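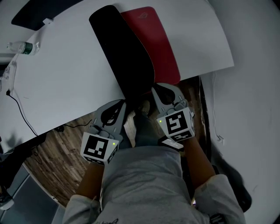

181

Chapter 7
The Shared Work Table

The surface on which office work is done receives less attention than the equipment placed upon it. In a shared room, however, the table passes from one user to the next several times a day, and its condition at each change affects the person who follows. This chapter treats the clearing and resetting of such a table, beginning with soft items: mouse pads, desk mats and cloths.

Soft items present a particular difficulty. A long pad laid partly over another, as the black pad lies over the red one in the opening photograph, no longer gives a level surface. A pad whose end hangs past the table edge is easily caught by a sleeve. Bottles and cables left on the same table further reduce the space in which a pad can be laid flat, and they should be dealt with first.

Sreekumar Namboodiri, in his manual for the shared offices at Stornholm, divides the work into clearing, squaring and returning. His terms are used throughout this chapter. Clearing removes whatever does not belong to the table. Squaring brings each remaining item parallel to the front edge — a pad is lifted and set down again, never dragged. Returning places stored items where the next user expects to find them.

Section 7.1 covers table sizes, with attention to surfaces 70 centimeters deep. Section 7.2 considers cable routes. Section 7.3 compares the written rules of two workplaces, Garkard and Prenen, the second of which has 700 shared places.

Terms to know: clearing, squaring, returning, overhang, shared place.

Before reading further, students should draw a plan of a table they use regularly and mark every item on it.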